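3.2 深色衣料与浅色地面:褶、下摆和底色的关系

在上一小节,我们讨论了地毯的绒高怎样影响人对地面整洁程度的判断。本小节转到衣料。我们关心的问题比较窄:当一件深色的衣物处在浅色地毯的上方或旁边时,观察者依靠哪些线索来判断它的垂坠状态,以及它是否需要重新整理。
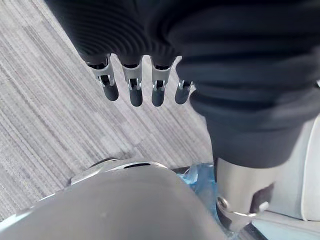

这个问题在已有的室内研究中讨论得不多。关于衣物垂坠的文献大多来自纺织方向,测量在专门的支架上进行,背景通常是白色或者不加说明。关于地面材料的文献则大多来自室内设计方向,衣物在其中只作为“杂物”出现,它的颜色和形状不被记录。我们认为这两个方向应当放在一起看,理由是在日常的房间里,人看到衣料的时候,几乎总是同时看到它后面的地面。

术语的说明。本文所说的“宽褶”,指衣料在自身重量下形成的、边缘柔和的横向或斜向起伏;所说的“折痕”,指由于叠放或熨烫而留下的、边缘清楚的线。两者在中文的日常用语中常常都叫做“褶子”,参与者在谈话时也是这样混用的。我们在整理记录时按照上下文把它们分开,不能分开的地方保留原话,并标为“未定”。“下摆”一词用于衣物下端的边,裤腿的下端在一些记录中叫“裤口”,我们统一归入下摆。

图2可以作为本小节讨论的底色关系的参照。图中右侧是一块近于黑色的深藏青色织物,表面不反光,上方有较宽的横向褶,向下逐渐变窄,下摆大致平直;后面的地面是浅灰色地毯。在这种组合中,下摆与地毯之间的明暗差别很大,所以下摆的线容易辨认,而织物内部的褶只有较小的明暗变化,辨认起来要慢一些。我们把前一种线索叫做“轮廓线索”,把后一种叫做“内部线索”。

3.2.1 材料与房间

观察在两个房间中进行,房间由Helmy住宅项目提供。两个房间的朝向相同,窗帘在观察期间保持拉开,没有使用落地灯。我们原来计划加入第三个房间,但是它的地面在五月更换过,新地面和其他房间不能比较,因此放弃。

地毯样品有五种,都属于Zinder系列中绒高较低的一组,颜色从米白到深灰。衣料有三种,由Lultelier裁缝工作室按照同样的纸样缝制成直筒裤,腰部和裤口的缝份一致。第一种是深藏青色的斜纹棉,第二种是同色的薄羊毛,第三种是黑色的混纺料,在工作室的目录里叫做Bereo。三种衣料在缝制之前都经过一次水洗和平铺晾干,缝制之后不再熨烫,以避免折痕的干扰。Bereo在水洗以后比另外两种略硬,这一点工作室的师傅提醒过我们,我们在解释结果时也作了考虑。

需要说明的是,五种地毯中浅灰色的一种使用得最多。它在Helmy住宅项目的卧室里是标准配置,参与者对它比较熟悉。熟悉程度可能影响判断的速度,我们没有办法完全排除这个因素。

3.2.2 步骤

参与者共九位,都在自己家中负责整理衣物。每位参与者进入房间以后,先站在门口看,再走到衣物旁边,从上往下看。之所以保留这两个位置,是因为人在家中发现一件衣物需要整理时,往往是从远处发现的,而决定怎样整理时,眼睛已经在衣物的上方。参与者在每个位置用自己的话说明衣料的状态,然后回答是否会去动它。我们不提示“褶”或“下摆”这样的词,等参与者自己说出以后才继续追问。

谈话由Duangjai Jitpraphai主持并作记录。记录以中文写成,少数参与者使用方言词,由本人当场解释。谈话的时间没有限制,不过多数参与者说得很短。

3.2.3 观察结果

从门口看时,参与者谈到最多的是下摆。地毯越浅,下摆谈得越早。在米白和浅灰两种地毯前面,参与者往往第一句话就说到裤口“齐”或者“不齐”;在深灰色地毯前面,他们先谈衣物的整体大小,有的需要走近才谈到裤口。这与我们对轮廓线索的预期一致。

走近并从上往下看以后,情况有变化。参与者开始谈宽褶,而且谈法与衣料有关。对于斜纹棉,常用的词是“软”和“塌”;对于薄羊毛,常用的词是“顺”;对于Bereo,参与者会说它“撑着”。一位参与者的话比较完整,我们引在这里:“远看就是一块黑的,到跟前才知道它是搭着的,不是叠过的。”在这句话里,“搭着”与“叠过”的区别正好对应宽褶与折痕的区别。

在是否会去动衣物这个问题上,下摆的作用比宽褶大。如果下摆平直,即使上面的宽褶很多,参与者也倾向于不动。如果下摆歪斜,宽褶很少的衣物也会被重新拉平。我们起初以为宽褶多的衣物会被认为是“乱”的,这个设想没有得到支持。

薄羊毛在浅灰色地毯上有一个例外。有参与者注意到了落在裤腿上的地毯绒毛,并且因为绒毛而决定拿起衣物,与垂坠状态没有关系。浅色绒毛在深色衣料上很明显,在黑色的Bereo上也出现过一次,但是那一次参与者只是用手拍了一下。我们把这些记录单独存放,不计入上面的讨论。

3.2.4 讨论

上面的结果说明,地面的颜色参与了人对衣物整洁程度的判断,并且主要是通过轮廓来参与的。对于深色衣料,浅色地毯使下摆的任何偏斜都变得清楚,同时也使观察者较少去看衣料内部。如果只用白色背景来研究垂坠,得到的判断可能过多地依赖轮廓,这一点在引用支架测量的结果时应当注意。

另一方面,从上往下看的位置值得更多的重视。在这个位置,衣料的上部离眼睛近,宽褶占去视野的大部分,下摆反而远而小。参与者在这里所用的词更丰富,分歧也更多。我们目前的记录不足以说明分歧来自衣料本身还是来自个人的习惯。

本小节的限制有以下几点。三种衣料都是深色,浅色衣料在深色地毯上是否有对称的结果,还不知道。裤子只有一种纸样,裙子和外套的下摆较宽,轮廓线索可能更强。另外,参与者知道自己在被记录,他们在自己家里也许会更随便一些。关于绒毛的问题,我们将在3.4节与地毯的清洁一起讨论。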